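Visit to the Amano offices in Wastevdale

Amano moved into the old seed warehouse in August, and the open afternoon was the first chance for the rest of us on the street to look inside. I got there at 2 and was shown around by Sanne Dierckx, who handled the move.

The ground floor is storage and a packing bench. Most of the tour went to the upper floor, which had been one long loft before the new walls went in. The whole level is 800 square feet. Takumi Oda laid out the work rooms himself and ordered the chairs secondhand from Messide — he said he would do that again, but would ask for spare casters next time.

Musa Nwankwo answered the questions on wiring. The internet line comes in at the back, so the router went there too, on the floor until a shelf is put up. He wants the cables off the floor before winter. I asked about noise from the street and he said the back rooms get very little of it.

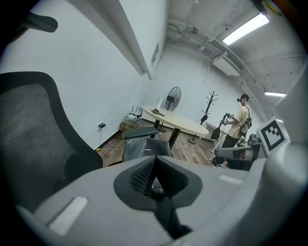
Upstairs work room, with the router and its cables in the back corner.

We finished with coffee by the stairs. Shahram Karimi had a floor plan pinned up there with the next jobs marked in pencil — shelving first, then blinds. The second open afternoon will be held once the shelving is in, and Sanne is keeping a list at the front desk for anyone who wants to come.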